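September, team notebook, hairbrush task

OK, picking up where I left off before lunch. The club's entry for the Tremside student round is the brush-in-cup job, and we need 30 clean demos before we can train anything worth showing. I went back to the handle-down version, because head-down the bristles snag on the mesh and I lose my temper.
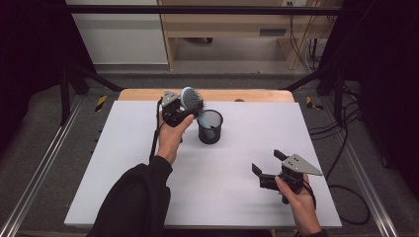

My wrists are killing me, by the way! The left trigger still feels stiffer than the right one and I'd love to swap the spring (there's a bag of them in the Bunari drawer, I think). Last night's training run had 376 episodes in it, old and new mixed together, and it stopped at step 3,890 when the disk filled up. My fault – I never cleared out the Zermont logs.

Next thing is the handover, passing the brush from one gripper to the other. I keep wanting to rush it. Slow and boring seems to give much smoother tracks, so slow and boring it is.
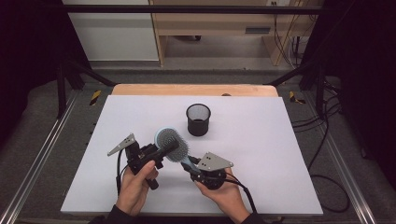 Telma Quiroga wrote in the margin that I should vary the angle of the brush a lot more, or the policy will only ever learn my favorite one. Fair. I'll do a batch with new angles tomorrow and drop the learning rate warmup to 800 steps while I'm at it.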